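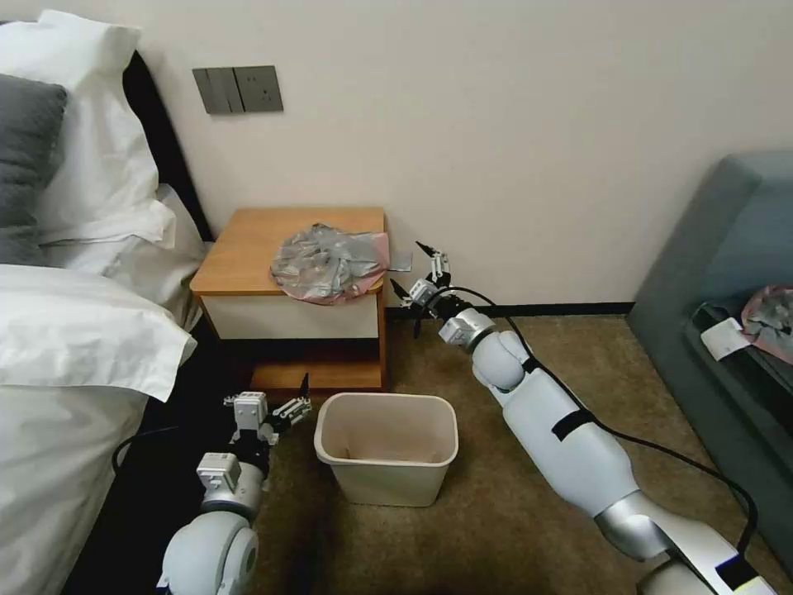
4. Setting up the Skernard bedside alarm clock

4.1 Before you start

Choose a flat, level surface within reach of a wall outlet. The power cord is short and should not be run under a rug or a mattress. Keep the clock out of direct sunlight, which makes the display hard to read and can throw off the room temperature reading.

You will need the clock, the power adapter and 2 AAA batteries (not supplied). The batteries keep the time during a power cut. They do not run the display.

4.2 Fitting the backup batteries

1. Turn the clock face down on a soft cloth.
2. Slide the battery cover toward the cord socket and lift it off.
3. Insert the batteries, matching the + and - signs inside the compartment.
4. Replace the cover and press until it clicks.

Caution: Do not mix old and new batteries. Remove them if the clock will be stored for more than a month.

4.3 Setting the time

1. Plug the adapter into the clock first, then into the outlet. The display flashes 12:00.
2. Hold SET until the hour flashes.
3. Press + or - to change the hour. Check the PM dot at the upper left of the display.
4. Press SET again and change the minutes the same way.
5. Press SET a third time to choose the day of the week, then once more to save.

If no button is pressed for 20 seconds, the clock saves what is showing and goes back to the normal display.

Note: The clock does not change for daylight saving time. In March and November, hold DST until the hour moves.

4.4 Setting an alarm

1. Press AL1 or AL2 to view that alarm.
2. Hold the same button until the hour flashes, then set the hour and minutes with + and -.
3. Choose DAILY, WEEKDAY or WEEKEND. WEEKDAY starts on Monday.
4. Press the button again to save. A small bell shows that the alarm is on.

The alarm starts quietly and reaches the chosen volume in 30 seconds. Press the top bar once to snooze for nine minutes. Hold it to stop the alarm until the next set day.

4.5 Dimming the display

Press the top bar when no alarm is sounding. Each press moves through HIGH, LOW and OFF. With the display off, any button lights it for five seconds.

Error code 451 means the backup batteries are low. Replace them with the adapter plugged in so the alarm settings are kept.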